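5.2 Failure on transparent organizers

The fault we learned most from came out of the vanity task, where lipsticks go into a clear acrylic holder. Of the 208 rollouts on the Kotano arm, 44 ended with the gripper pressing a tube onto a divider – not into a slot – until the force limit tripped. 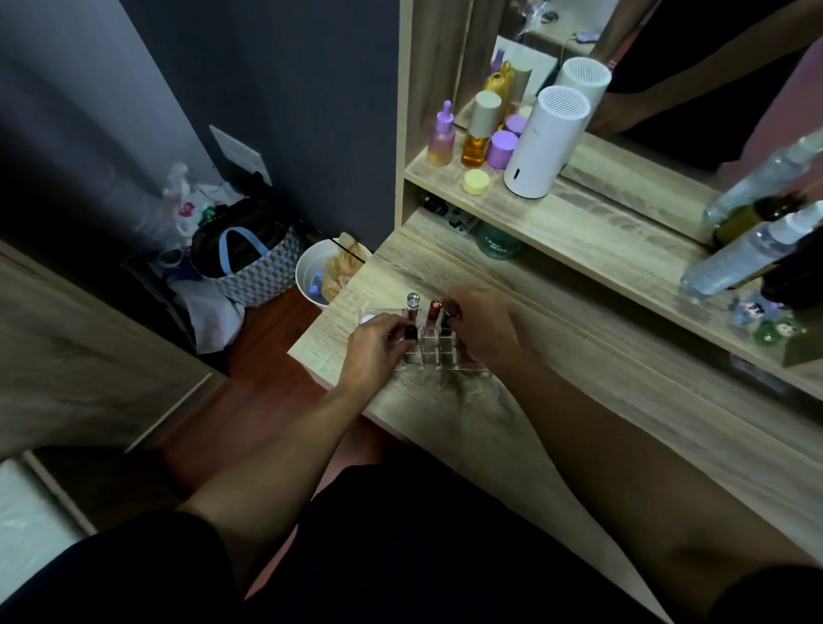 Figure 6. Human demonstration of the vanity task, head camera view.

What excited us is how consistent the error was! Depth readings dropped out over the acrylic, so the planner took the desktop behind it for the slot floor and kept pushing down. Lowering the force limit to 10 N protected the tubes but left the misses unchanged, and we are now testing a touch-based search for the slot edge.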